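Subject: Re: [laundry-list] Folding on the bed instead of a table
Date: Aug 19, 2024

Meriem Amrani wrote:
> I've switched to doing all my folding on the bed. Spread it out, fold
> the side over, bring up the hem, finished. The Skesia method says you
> need a hard flat surface but I don't see why. Has anyone here
> compared the two?

I have, and I'm not sold on either. Skesia also says their way saves you 485 minutes a year, and I'd like to meet whoever held the stopwatch.

My trouble with the bed is the bedding. If the sheet is rumpled you're smoothing blue cloth over beige hills, and any crease you press in with your hand goes straight down into the mattress. A table at least pushes back.

Blue on beige, on the bed:
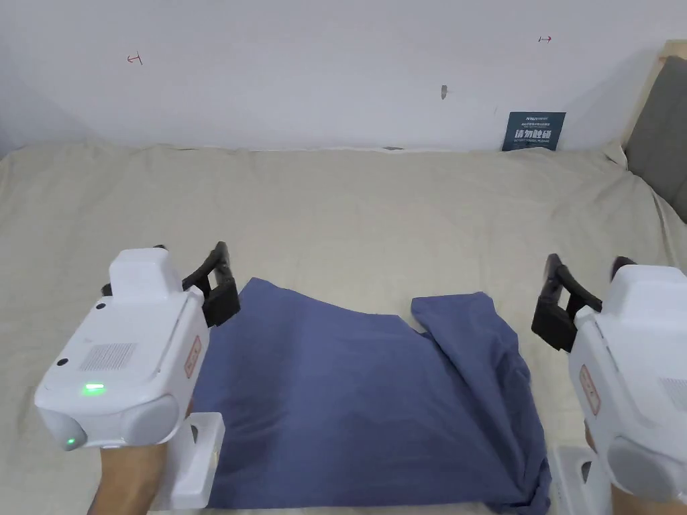
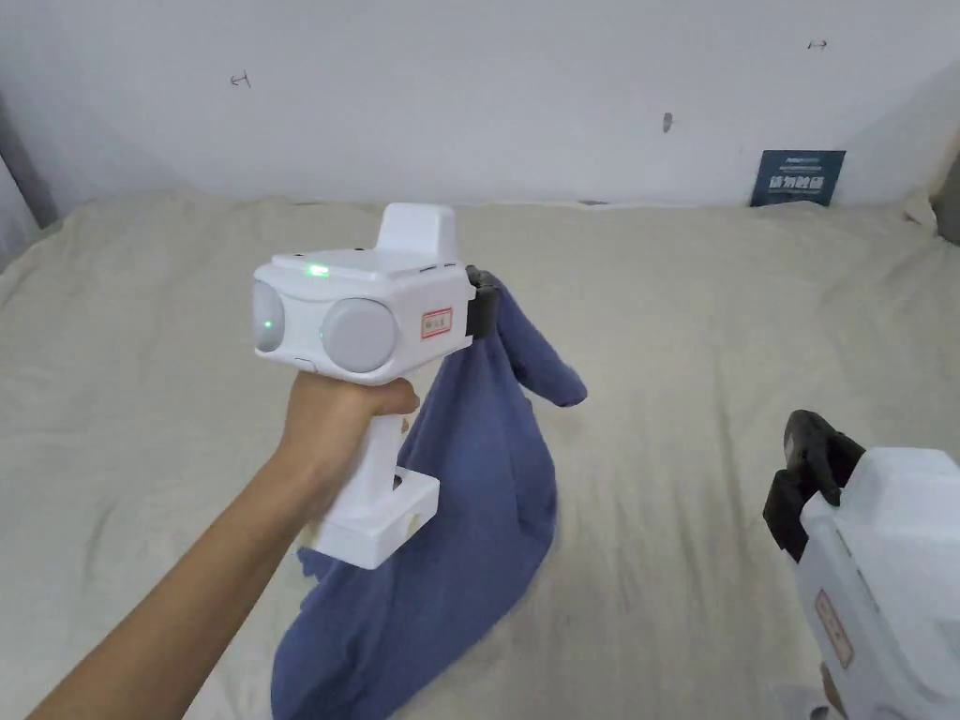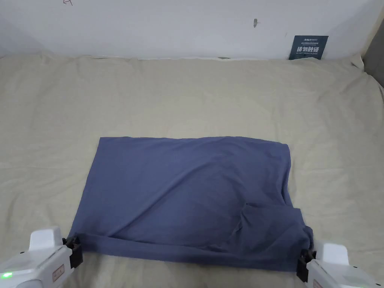 Does a soft surface make any difference once the thing is in the drawer?

Very little, as far as I can tell. A T-shirt folded on a mattress comes out a bit wider and puffier, and a week under the rest of the pile flattens it anyway. Button shirts are another matter and I'd still take those to a table.

I also don't buy the Rulgate folding board. I borrowed one in July and it was slower than my hands, plus it's the wrong width for anything my kids wear. If somebody has used one for more than a month and still likes it, I'd read that post.

Tse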